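Section 4: Recording a household task by hand

By now the Plalo hand gripper is charged and paired, and you've worked through the calibration in Section 3. Good - this is the fun part! You hold the gripper, you do the job the way you'd do it at home, and the arm learns from what your hand did. No code, no joystick.

We'll use a bedroom tidy as the practice task. Blankets are a terrific first teacher: they're forgiving, they're big, and they never land the same way twice.

Before you start

1. Choose one task and write it down in a single sentence, such as "Pull the blanket straight and fold it back." Everyone recording should work from the same sentence.
2. Wipe both lenses with the dry cloth from the kit.
3. Turn on the lights you'd normally have on. Avoid changing them partway through a set.
4. Leave the room lived-in. Folded clothes, a stray jumper and a busy doona cover are all welcome, and they make for a sturdier skill later on.

CAUTION: Keep fingers, hair and jewellery clear of the gripper fingers while they're closing. Don't let children squeeze the trigger unsupervised. 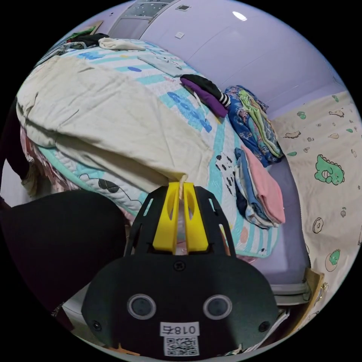

Recording a demonstration

5. Press the trigger twice quickly. Wait for the short buzz before you move.
6. Approach the fabric from a little above, with the fingers open. Go at a pace you'd call unhurried.
7. Close on a corner or an edge. Grabbing the middle of a blanket works for people, but the arm has a hard time copying it.
8. Hold the pinch for a moment, then lift and draw the fabric where you want it. Move from the shoulder and keep your wrist relaxed.
9. Open the fingers fully before you back away.
10. Press the trigger twice again to stop. Two buzzes mean the take is saved.

NOTE: If you fumble the corner, keep going and pick it up again. Recoveries are gold! Florence Marchand's team at Pimham recorded 1,561 takes for the bedding skill that ships with Prunevus, and they kept the clumsy ones in.

NOTE: Keep your free hand behind the gripper. A second hand reaching in to help will confuse training, and the take will be flagged for review.

How many takes?

Start with seven in one spot, then rumple the blanket differently and do another seven. Take a break after four sets - tired arms get jerky, and jerky motion is what you'll see played back.

When you're done, dock the gripper and leave it until the light turns solid green. Open the McKinnon viewer to check your takes before going on to Section 5, where the arm has its first try.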